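Paid testers wanted: home trial of the Nimuvix tabletop arm kit

Mulleo is looking for people to try out the Nimuvix kit before it goes on sale. Nimuvix is a small robot arm with a gripper, sold as a set for people who want to automate simple jobs on a desk or workbench. The trial starts in June 2024 and lasts seven weeks.

We have 117 places. You do not need to have worked with a robot before. About half of the places are set aside for first-time users, and the rest are for people who have used another arm, at work or at home.

What you would do

We ship you the kit in two boxes. You set it up with the printed guide and nothing else, and write down where you got stuck. Setup includes bolting the gripper to the end of the arm, running the cables and installing our control program, Flultico, on your own laptop.

After that you get one task a week. The early ones are basic: pick up a block, put it down, do it again from another angle. Later tasks use things you already own, such as phones, mugs, small tools and boxes. Smooth and shiny items are a large part of the trial. Grip force is set in Flultico, and we want to know if the settings make sense to someone who did not write them.
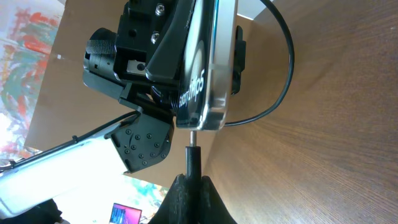
Each task takes between one and two hours. When you finish, you fill out a form and upload the log that Flultico saves. Please write in full sentences where the form asks for them. "Worked fine" does not help us much. If you drop something, note what it was and which grip setting you used.

There is also one phone call near the end of the trial, 30 minutes long, with a member of our testing team.

Who can apply

You must be 18 or older and live in the continental United States. You need a sturdy table you can leave set up for the whole trial, an outlet within reach of it, and a laptop less than six years old running Windows or Linux. There is no Mac version of Flultico yet. The table should be in a room you can close off from small children and pets while the arm is powered.

Employees of Mulleo and of our parts supplier, Orozco, cannot take part. People who joined the March trial can apply again, but new applicants will be placed first.

Pay

Testers who complete all seven tasks and the call receive $998, paid by bank transfer after the last form is in. If you stop early, you are paid for the tasks you have turned in. You send the kit back at the end with a prepaid label, or you can buy it at a reduced price. Normal wear is expected and you will not be charged for it. Do not use the kit with anything you could not stand to see scratched. We do not cover damage to your own belongings beyond what is set out in the tester agreement.

This is contract work and does not lead to a job with us.

How to apply

Fill out the application form on the trial page. It asks for your address, the size of your table, the make and age of your laptop, and a short paragraph on a tool or appliance you have had trouble with and what you did about it. We read that paragraph first.

We reply to everyone by email within two weeks. Questions about the trial go to Hanneke Smits, trial coordinator, through the contact link on the same page. Please put "Nimuvix trial" in the subject line.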